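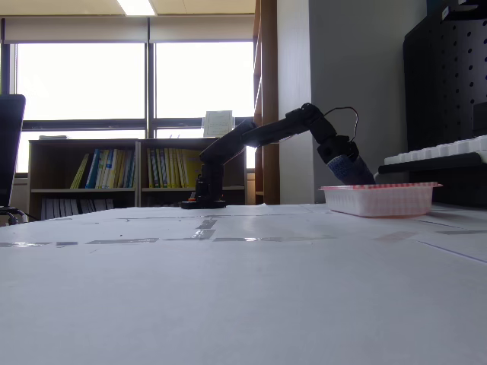

Sorting bench, front room, Climville: blue item over the white basket.

Visit report — Flondano packing and returns rooms, Climville, 06/09/2019

The front room is used for small mixed goods. The bench top is white, covered in paper or board, with grey tape laid across the middle and one short mark crossing it. Soudabeh Azimi, who showed us through, said the tape is relaid whenever the covering is changed. Grey was chosen over yellow for lower glare under the afternoon sun.

Baskets are white plastic, rectangular, with mesh-like sides and a thin red-and-white rim. Flondano bought 70 of them from Pekumico in February and has retired 3. The failures were all at the corners, under stacking. The mesh makes it possible to check the contents from the side, and the weight stays low enough for one person to carry a full basket to the shelves. My one criticism is the depth: light items sit well, but tall cylindrical ones lean and catch on the rim.

Two low wooden bookshelves stand against the window wall, with books in yellow, blue and white along the upper levels. Manouchehr Mousavi keeps the reference catalogues in the next room, where the light is poorer and the covers fade less.

The returns room holds up to 3000 items on steel racking, colour-coded by week of arrival. Aisles are 18 paces long. Labels were legible from the aisle end — better than at Safavi, where we had to walk in to read them.

Jamshid Heydari has asked for the basket dimensions and the corner failure notes. Both are to be sent with the tape specification.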